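Why Does a Broom Work?

Grab a broom and give the floor a few swishes. Easy, right? But there's a lot of clever science hiding in those swishes, and once you know about it, sweeping gets way more interesting!

Let's start with the handle. A broom handle is a kind of lever, like a seesaw or a baseball bat. One hand goes up high and the other goes lower down. Hold the top hand nearly still and move the bottom one just a little, and the broom head travels a lot farther than your hand did. Small push, big sweep!

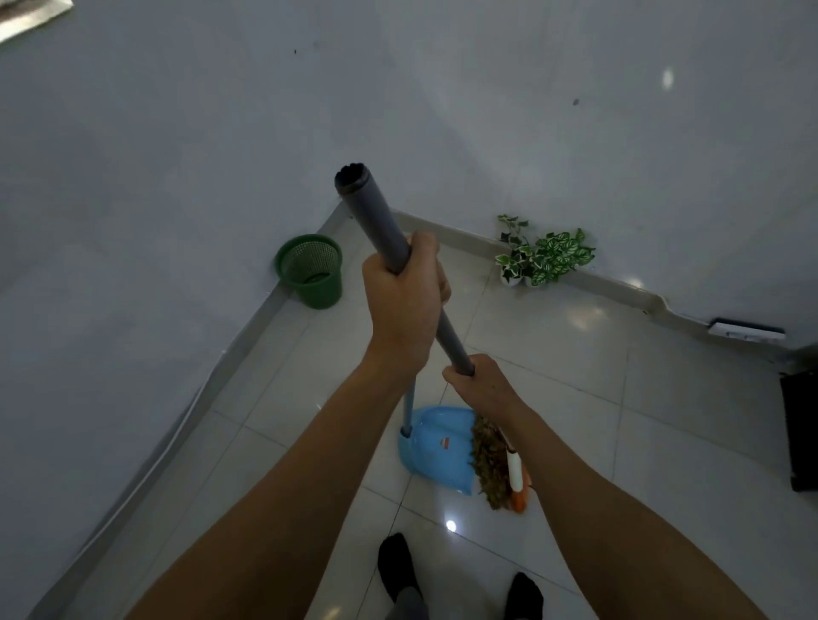 Words by Delphine Okray
Staff Writer, Pedurby Kids' Science Page

Now for the bristles. Every bristle is a tiny spring. Press down and it bends, let go and it pops straight again, flicking dust along as it goes. Lots of bristles together can reach into little dips that one flat board would slide right over, like the thin lines between floor tiles. (Those lines are called grout, and crumbs love them.)

Smooth tiles are great for sweeping. Rub your finger on a shiny tile and then on a rug. Feel the difference? The rug grabs at you. That grabbing is called friction, and a smooth floor has less of it, so dry leaves and bits of dirt skate along nicely.

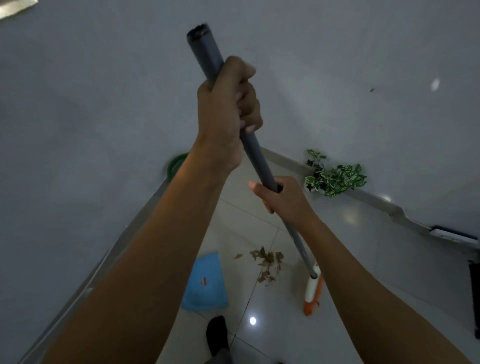 Leaves are light, too, so they need a gentle touch. Swing the broom fast and you make a breeze, and off they fly! Slow, short strokes keep the pile together. Start in the corners and work outward, because dirt that's stuck where two walls meet won't come out by itself.

Then comes the dustpan. Its front edge is thin and sits close to the floor, which makes it a ramp. Did a skinny line of dust stay behind? Scoot the pan back an inch and sweep again. Each time the line gets thinner.

Try it at home! Tear a sheet of paper into 40 small bits and drop them on a hard floor. Sweep them up with 4 slow strokes, then scatter them again and do 4 fast ones. Which way left more bits behind? Try it 2 more times and see if you get the same answer. Then pick up any bits that got away!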